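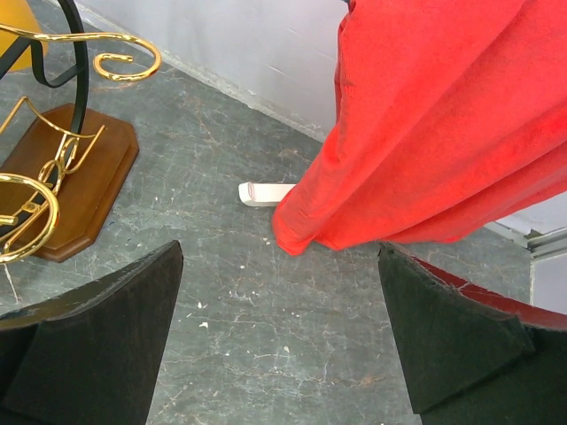

Red cloth and the black and gold stand, 2022-08-12

I have been meaning to write about clasps for weeks, and then Hongjun Luo sent me a message asking which one I'd put on a first bracelet, so I suppose the time has come! My own first was the plain silver hook I bought in Irnenbridge back in April, and I still wear it most days. It's fiddly with one hand – I won't pretend otherwise – but it has never let a bead go.

The new Cesten clasps are prettier, with a little leaf that folds over the end, and they cost $51 each. I tried one with 6 glass beads and it sat nicely on my wrist, though with a fuller bracelet it kept sliding around to the top, which drove me a bit mad by dinnertime.

Faisal Malik at the Gistley bead shop swears by the Yao lobster clasp for heavy strands, and he let me play with his for a good long while (thank you, Faisal!). I liked it more than I expected to. He has 60 of them coming in, and I've asked him to put a gold one aside for me.

Next time I want to get into spacers – I have far too many.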